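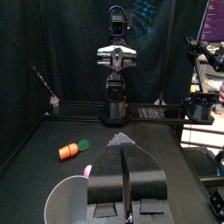

Where do toy vegetables go when the children who loved them have grown too tall for them? Into a box on top of the wardrobe, as a rule, and they stay there until somebody needs the box.

Fiorella Leone needed the box in January, for her winter boots, and so she sat down on the landing with a mug of tea (her third, if we're keeping an eye on these things) and began taking everything out. The carrot came first. It had always come first, being longer than the rest, and it was still as orange as the day her mother had carried it home from the market in Onholm, with its two round green leaves sticking up like the ears of some very hopeful animal.

"Oh, it's you," said Fiorella, and she was glad the stairs were empty.

She and her sister Ista had run a café once, on the bottom step of their grandmother's house. It was called Fiore and it served carrot soup, carrot pie and, on birthdays, carrot. A cup of soup cost 50 buttons, and their grandmother, who owned a tin of 300 and was generous with them, came back for seconds every time, blowing across the empty cup because Ista insisted it was very hot.

The tea had gone cold by the time she remembered it. She put the box back on the wardrobe with the lid pressed down, and the boots went under the bed, where they had been perfectly all right before. The carrot she took downstairs. She stood it in a white cup on the kitchen windowsill, leaves up, and then she rang her sister.

"Are you open?" said Ista, when she had heard all about it.

"From six," said Fiorella. "Bring buttons."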